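Building Walkthrough Checklist - Hernport Fellowship Hall and Sanctuary
5 Apr 2024
By Siddiqui

Done the week after Easter, before the spring retreat. Items are marked OK, FIX or WATCH. Comments are mine. The last full walkthrough was in November, and anything carried over from that list says so.

ENTRANCE AND PARKING

Ramp handrail tight on both sides - OK
Ramp surface - WATCH. Grit strip is lifting at the bottom. Pressed it back down for now, but it needs new adhesive before the next wet spell.
Front doors open from inside without a key - OK
Side door opens from inside without a key - FIX. The bar sticks and takes two pushes. Carried over from November. Please do not prop this door with the hymnal cart.
Lights over the lot - OK, except the one nearest the Kinton Street exit. It flickers, then goes out. FIX.

SANCTUARY

Aisles clear - OK now. Extra chairs from the Easter service were still along the east wall and covered part of the exit path. Moved to storage.
Posted occupancy sign - OK. Reads 149 and can be seen from the back.
Exit signs lit - FIX. The one behind the choir is dark on battery test.
Candle stands - WATCH. Two of them wobble. Wax had dripped onto the carpet by the font, no burn marks. Use the glass followers next time, they are in the sacristy drawer.
Extension cords - FIX. One cord runs under the rug to the keyboard. It should go along the wall with a cover over it.
Balcony rail - OK
Sound booth power strip - OK. Replaced in November.

FELLOWSHIP HALL AND KITCHEN

Fire extinguishers, 6 in the building - five are in date. The one by the kitchen door ran out and has to be swapped. FIX.
Range hood and filter - WATCH. Greasy after the pancake breakfast. Clean before the retreat meals.
Hot water at hand sink - OK
First aid kit - FIX. No large bandages and no burn gel. Gloves are fine.
Folding tables - OK, except one with a bent leg lock. Tagged and turned to face the wall so it does not get used.
Chairs stacked no more than 5 high - OK

TABLES AND WORK SURFACES

Smooth, clean, no sharp edges - OK

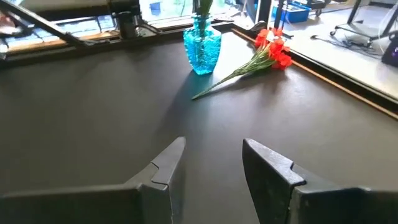

Dark gray tabletop, matte finish. Gripper fingers open.

NURSERY AND CLASSROOMS

Outlet covers - FIX. Three missing in the toddler room.
Window in each classroom door uncovered - FIX. Easter artwork was taped over the glass in the second room. I moved it to the bulletin board.
Sign-in sheet and pager list at the nursery desk - OK
Cleaning supplies locked up - OK

BASEMENT AND BOILER ROOM

Nothing stored near the boiler - FIX. Boxes of old pageant costumes are back. These were moved out in November.
Sump pump runs when float is lifted - OK
Boiler service tag - OK. Fultura has it on their list for the fall visit.

COSTS

I have set 480 dollars against the FIX items, mainly for the extinguisher, the exit sign battery and the side door hardware. The lot light is separate and needs a quote. The side door comes first - I would like it working before anyone arrives for the retreat.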